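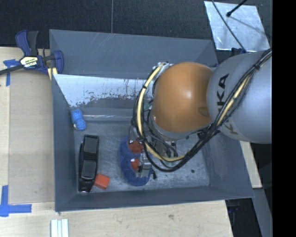
The last blue one

17 February 2021

I have been putting off writing about the plush sorting since November, mostly because I wanted to wait until we got to the bottom of a bin, and well, there it is, one fuzzy dark blue oval on all that scratched gray metal. I got a little sentimental about it, I admit!

We had 2341 of the little things to get through before they could be packed for Dilten (I kept the tally on the back of an old calendar, so I trust it), and the blues were always my favorites. Noemi Costa likes the mustard ones, and we have agreed to differ.

The bins themselves have had a long life. The floors are scuffed all over, and on this one the pale coating has worn away along the bottom of the sloped panel, with a few rusty specks toward one side. Theophilus Abugri wants to repaint them. I would leave them as they are, though I do run a hand along anything flaky before soft things go in, and I'd suggest you do the same if you store fabric in metal.

Packing is the part I enjoy most. Roughly 70 go in a carton if you lay them lengthwise, and fewer if you let them tumble in any old way, as I did for the entire first week. There are 3 cartons by my door waiting for labels, and I need to find the good tape.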